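Robotic Suturing Module – Handout 3
Jesmont teaching lab, updated June 30, 2023

I wrote most of this on the train, so forgive the odd typo. You've got 60 minutes per pair at the console, plus 13 minutes for setting up with me. Read the Saragih worksheet first – it covers the knots, and I won't go over them again in the session.

Start by getting to know your pad. Find the open cut, see where your thread is lying, and plan your bites before you move an instrument.

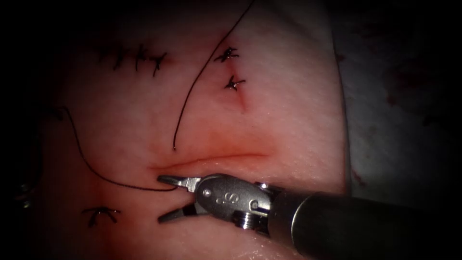

Do we have to write our own control code for this part?
Only the Isuden group does. Everyone else drives by hand and keeps a log, and we'll use the logs in August when we get on to automating single steps.

Now the fiddly bit, which is passing the needle between instruments! There's no sense of touch through the console, so you're judging everything by eye. Go slowly, keep both sets of jaws in view and watch what the thread is doing as well as the needle.

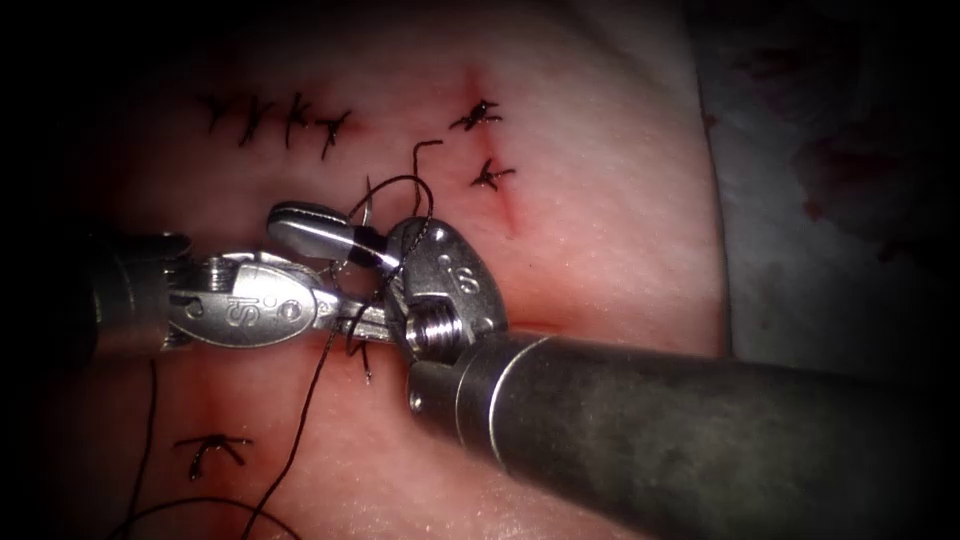 Fig. 2. Two instruments at work, with the thread looped above them.

Things to practise

1. Managing slack. Long thread gets everywhere (mine always does), so park the spare length to one side before you line up the needle. Look at where it's lying every time you change grip.
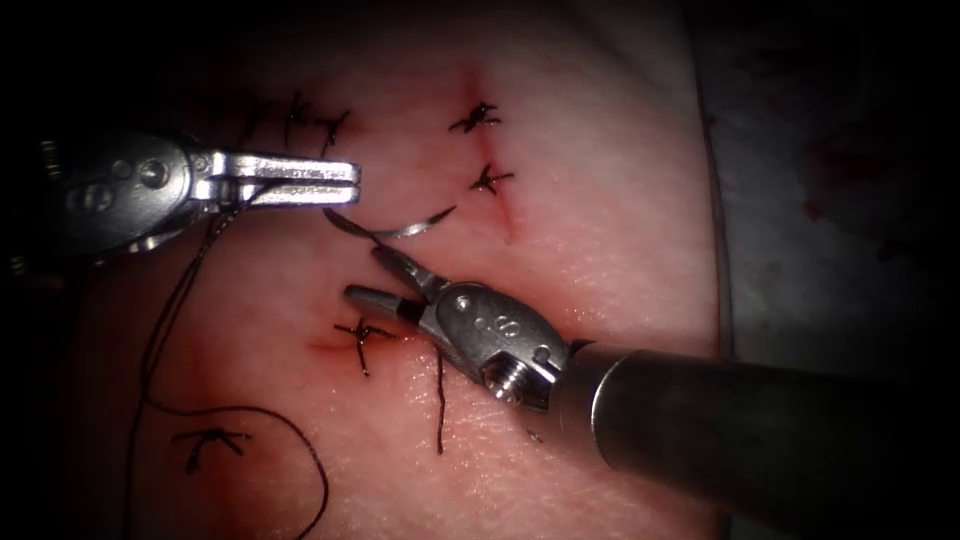

2. Needle angle. I'd like the point coming down close to square on to the pad, and then you follow the curve round with the wrist. If you push straight ahead you'll drag the pad, and your log will show it. Keep the other instrument nearby with its jaws ready.
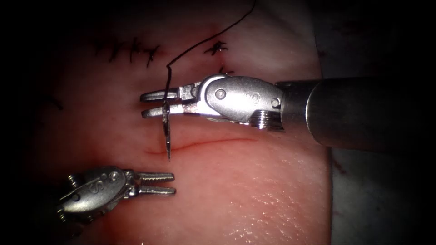 What to hand in

One log per pair, plus 600 words on the step you'd automate first and why. Put both in the Grostico folder. It's marked out of 44 – an odd total, I know, but it fits with the other modules.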